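CALL FOR PARTICIPANTS
Household Textiles Study: Everyday Handling and Folding of Soft Cloths

The Troten Institute for Home Textiles invites adults to take part in a study of how small fleece cloths and blankets are spread, smoothed, turned and folded in the home. The study is conducted under the direction of Vija Baranauskienė, with sessions coordinated by Jurgita Butkienė. Sessions will begin in October and will continue until all places have been filled.

Soft cloths are among the most frequently handled items in any household, yet written care guidance says little about what people do with them between washing and storage. The Institute wishes to record ordinary habits – where a person takes hold of a cloth, which edge is brought over first, and at what point the result is considered good enough to put away. The findings will be used to prepare plain folding and storage instructions for households, laundries and child care settings.
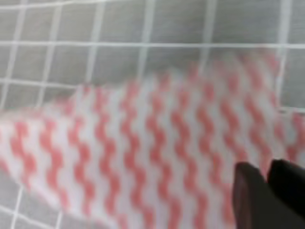
Participant Notices, No. 34

Who may apply

Applications are welcome from any person aged 18 or over who handles laundry at home at least once a week. No training or special skill is required. The Institute particularly encourages applications from left-handed persons, from persons who share household work with others, and from persons who have limited strength or movement in the hands. Both careful folders and hurried ones are of equal interest to the study.

Persons employed by the Institute or by its textile supplier, Skarex, are not eligible.

What participation involves

Each participant will attend 2 sessions at the Prutberg Building. A session consists of a short interview, followed by a series of cloth tasks. Participants will be asked to open out a cloth, smooth it, fold it to a size of their own choosing, and place it in a stack. They will then repeat the task with cloths of different weight and pile. Rest breaks are provided between tasks and may be extended on request.

The cloths include plush fleece with a striped or zigzag pattern. A repeated stripe gives the eye something to follow, and one purpose of the study is to learn whether people use the pattern as a guide when lining up a fold or attend only to the edge of the cloth. Participants are not told which method to use, and no method will be scored as correct.
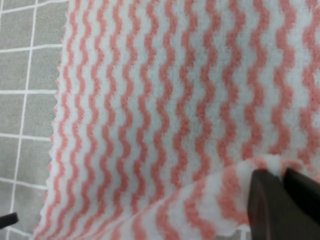
Do I need to bring my own blanket or cloth?
All cloths are supplied by the Institute. Participants who wish to show how they fold an item from home may bring one, provided that it has been freshly laundered.

Compensation

Participants will receive 200 dollars upon completion of both sessions. Those who withdraw after the first session will receive half of this amount. Parking at the Prutberg Building is free of charge, and bus fares will be refunded on presentation of a ticket.

Session room and comfort

Sessions are held on the ground floor, and step-free access is available from the main entrance. Some of the tasks take place at floor level.

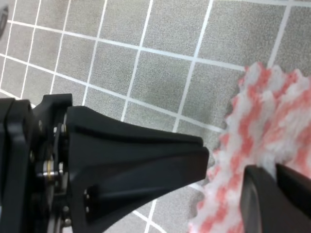

Work at floor level forms part of the study in recognition of the many households in which blankets are spread out and folded on the floor. Kneeling pads will be offered to every participant, and any person who prefers not to kneel may complete the same tasks at a table. Light-colored grout between gray tiles forms a regular grid, and the interviewer may ask whether participants notice such lines when straightening a cloth or disregard them. Flat, closed shoes are recommended. Long necklaces and loose bracelets should be removed before the tasks begin, as they may catch in the pile of the fleece.

Privacy and withdrawal

Interview notes are stored under a participant number. Names and contact details are kept separately and are deleted when payment has been made. Participants may withdraw at any time and are not required to state a reason. A written consent form will be provided in advance and reviewed with each participant before the first session.

How to apply

Some 30 places are available. Interested persons should write to Jurgita Butkienė at the Participant Office, stating their age, their preferred time of day, and any access needs. Applicants should also indicate whether they would be willing to take part in a later study of bed linens, planned jointly with the Avotiņš Laundry School. Declining the later study will not affect selection.

Morning sessions start at 9:30 a.m. and afternoon sessions at 1:30 p.m. All applicants will receive a written reply, including those to whom a place cannot be offered.

Contact: Participant Office, Prutberg Building, Ground Floor | © Troten Institute for Home Textiles. All rights reserved. | Back to top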